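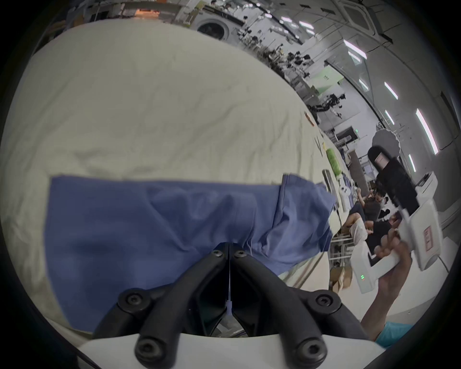
The blue one, some time before lunch

By August the shirt had been folded so many times that Esmaeil Ahmadpour had begun to think of it as a colleague. It turned up every morning, lay down on the big cream cloth and did very little until somebody took hold of it.

The plan, as he had explained it to his sister, was a machine that folded laundry. His sister had asked whether he himself folded laundry. He had said that was beside the point.

They called it Ginik. Teguh Mangundap had chosen the name, and when asked what it meant he said it meant they could stop having meetings about the name. Teguh had built the grippers over one long winter at the Pakzad workshop, white bodies, black fingers, far more screws than Esmaeil would have used. You held one in your fist and did the job yourself, slowly and properly, and Ginik was supposed to learn from it.

"So we fold," Esmaeil had said, on the first day, "in order not to fold."

"Eventually," said Teguh.

That was 3896 folds ago. Teguh kept the tally in a notebook, with a separate page for the ones he considered a disgrace. There were 229 of those, and 181 were Esmaeil's.

"Corner," said Teguh now.

"I've got the corner."

"You've got the middle. Everything's a corner to you."

Esmaeil looked down. He had pinched up a small blue peak, rather alpine, with the remainder sulking underneath it. 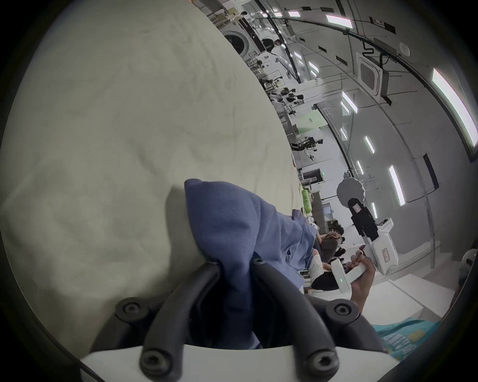 "If I let go," he said, "does it count?"

"It counts if you pick it up."

"On which page?"

Teguh didn't answer, but he did reach for his pen.

It was past three when they let Ginik have a turn. Esmaeil laid the shirt out himself and smoothed the sleeves, feeling like a parent at a school gate. The arm came down, thought about things, and took hold of the cloth with great care. It lifted. A small blue peak rose up, rather alpine, and stayed there.

Neither of them spoke for a bit.

"Well," said Teguh, "it's certainly been watching one of us."

"It's confident, though. Look at it."

Ginik put the shirt down in a heap, patted the heap twice and went back to its resting position. Esmaeil had never taught it the pat. He was almost sure he had never taught it the pat.

Teguh turned to the back of the notebook and ruled a third column.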